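Filed under: Mobile > Keyboards > Text prediction

Ticket 567 - Learned words return after dictionary reset

Status: Closed, workaround in place
Product: Waso Keyboard for Android
Reported by: Birnotdale branch office
Priority: Normal

Symptom
User cleared the personal dictionary on a company phone. The suggestion strip was blank of learned words until the next morning, when all of them came back, including misspellings and two customer surnames that should not be stored on the device. The user repeated the reset and got the same result.

Environment
Work profile enabled. Sync on, one account. Prediction set to "Full". Three languages installed, English (US) as default. The same account is signed in on a tablet kept at the front counter.

Log

08:40 - Reproduced on the reported phone. Settings > Dictionary > Clear learned words. Entry count dropped from 46 to 0. Typed the first three letters of a known bad entry, no suggestion offered.

08:55 - Force-stopped the keyboard and reopened it. Count still 0.

09:10 - Rebooted. Count still 0. The local clear works as designed.

09:30 - Toggled sync off and on. Count returned to 46 within a minute. Local storage is ruled out; the entries are coming down from the account.

10:05 - Checked the tablet. Its learned list also shows 46 entries. It had not been opened since the first reset, so it never received the clear event. When it next connects, it uploads its full list and the server treats those entries as new.

10:20 - Cleared the phone and then the tablet, sync on for both. 19 entries came back on the phone. All 19 belong to the second language. The clear button only acts on the language currently active, and the settings page does not say so.

11:15 - Turned sync off on both devices. Cleared each language separately on each device. Used "Delete server copy" on the account page, waited for the confirmation mail, then turned sync on for the phone first and the tablet second. Count 0 on both.

14:00 - Count on the phone is 2, both typed by the user after lunch. No old entries.

Cause
Two separate faults. A reset is not sent to devices that are offline at the time, and "Clear learned words" is limited to the active language.

Workaround
1. Turn sync off on every device using the account.
2. Switch to each installed language in turn and clear it.
3. Delete the server copy and wait for the mail.
4. Turn sync back on, one device at a time.
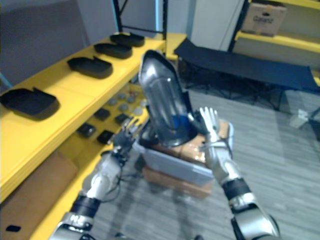 Posted by Norbert Vass | Mobile Support | June

Notes for second line
Do not uninstall the keyboard as a first step. A reinstall restores the learned list from the account and the ticket will be reopened. The "Block offensive words" filter has no bearing on this fault - it hides suggestions but leaves them in the list, so they still count toward the total.

Vendor has the log. No fix version given. Ticket closed on user confirmation.

Comments (3)

Pao-chu Hsueh
Same fault on the Choi build. Step 3 took most of an hour before the mail arrived. It was in the spam folder.

dkeys
Does this also remove text shortcuts?

Norbert Vass
No. Shortcuts are kept in a separate list and survived all resets in this log.

Related tickets
- Autocorrect changes "Asham" to "Ashamed" in address fields
- Suggestion strip missing in landscape mode
- Swipe input stops after language switch
- Emoji suggested in numeric fields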